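# The tower comes out of the closet

Some people bake in the fall. I take a perfectly dead desktop computer out of the hall closet, set it down and remove its side panel. 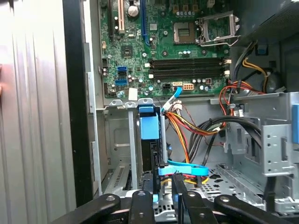 I've owned this thing longer than I've owned my couch, and I've had fewer arguments with the couch. It has been a work computer, a game computer, a place to rest a plant, and since the spring a kind of doorstop with a power cord. In September I promised my sister-in-law, Abimbola Dauda, that her oldest could have it for school if I got it going again. She asked me how long that would take. I said a weekend. It is now 15 October 2020 and she has stopped asking, and her silence is much worse.

So, where things stand. The processor is out. I took it out on purpose, which I mention because my friend Khoa Vũ assumed otherwise when I sent him a message about it. The old paste had gone the texture of a cracker, and I wanted to clean it off properly with alcohol and a coffee filter and look at the chip in good light. I did all that and it looked fine. Of course it looked fine. I don't know what I thought a bad processor would look like. A frown, maybe.

The socket is sitting there with its bracket swung open and its lever sticking out, and every time I walk past I want to put something over it. I have a real fear of crumbs. Anyone who has ever dropped anything in or near an open socket will know the sort of hush that follows. I dropped a sunflower seed once, years ago, in a different computer, and I can still tell you exactly what was on the radio.

The cables are my own fault. When I put this machine together I was thirty-one and had opinions about music but none about cable management. There is a tangle of red, orange, yellow and black power wires sprawled across the middle like somebody's dinner, and next to it a big black bundle heading off toward the drives with great confidence. I had a plan back then to tidy it all up once I was sure everything worked. Everything worked, so I put the panel on, and that was the end of the plan.

I did buy a bag of zip ties last week. They come 144 to a bag, from a brand called Zundano, and I've used five. I used one on the computer. The other four went on the tomato cages.

There's also a pale blue SATA cable in there that I'm fond of, I couldn't say why. Every other thing I bought for this build was the cheapest one on the shelf, and the cable probably was too, but it's a nice color. It's the color of a bathroom in a house where people are kind to you.

Things I have tried so far, for anyone with a similar patient:

- A different power cord
- The first power cord again
- Taking out the memory and putting it back
- Taking out the memory and putting it back in the other order, which felt like medicine
- A new coin battery for the board
- Leaving it alone for eight days

The last one has fixed more of my appliances than I'd like to admit. It did nothing for this one.

Khoa's theory is the power supply. He came to this view over the phone, while eating, and he was very sure. My neighbor Yvette Perron thinks I should buy the kid a laptop and be done with it, and I have no answer to that, so I changed the subject to her gutters. There is a man on the Skeditz forum who replied to my post with a single word, "capacitor," and then never came back. I've looked at all the capacitors I can find. They look like small cans, flat on top, minding their own business. I've started looking at them again at night with a flashlight.

My money is on the power supply too, if I'm being fair to Khoa, which I try not to be more than once a year. The fans used to spin up and quit after a few seconds, spin up and quit, like a person trying to leave a party. That's how a tired power supply behaves, or so I've read in six places that may all have copied it from each other.

A replacement is on its way from a shop called Ojo. They had a used one, tested, with a thirty-day return. I measured the bay twice before ordering and then a third time after ordering, when it could do no good at all. Until it shows up I can't do much except vacuum, and I've been told not to vacuum (static), so I've been going over the floor of the case with a paintbrush. It's a good brush. I bought it to do the window trim, another September promise.

I will say the dust was less than I expected. The steel floor with all the little holes in it has cleaned up well. I got so pleased with it that I did the vents too, and then it was past midnight and I hadn't done anything about the actual problem.

If the new supply works, the processor goes back in with fresh paste, I plug in everything I unplugged, and I find out whether the notes I made while unplugging it are any use. One of them says "small white plug, goes where it was." Past me has always had a lot of faith in present me.

I'll post again when the box from Ojo gets here. Abimbola, if you're reading this, it's going great.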